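The lead actress of the family drama Monero has said she has no plans to leave the series, putting an end to talk that began when she missed two press events in October.

In an interview with the Grodau entertainment desk on Tuesday, December 25, 2018, the actress confirmed that she has signed on for season 4. “I was resting, and people decided I had resigned,” she said. “The producers at Stiren knew where I was the whole time.”

Asked about her co-star, with whom she has often been linked, she declined to discuss the matter at length. “We have worked together for three years. He is a dear friend, and I will leave it there.”

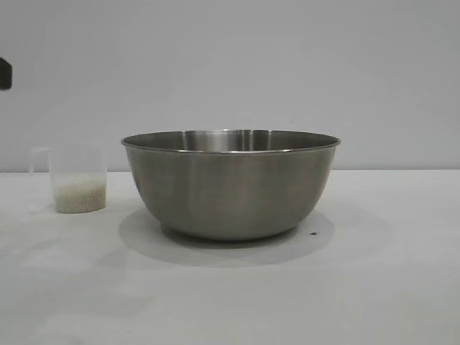
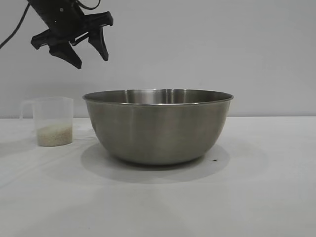
Top: a stainless steel mixing bowl on a white tabletop.

The actress also spoke of her first film, Khasawneh, for which she auditioned against 300 other applicants. Shooting took 61 days, most of them at night. “I learned to sleep in a makeup chair,” she said. She has not yet seen the finished film and intends to watch it with her parents.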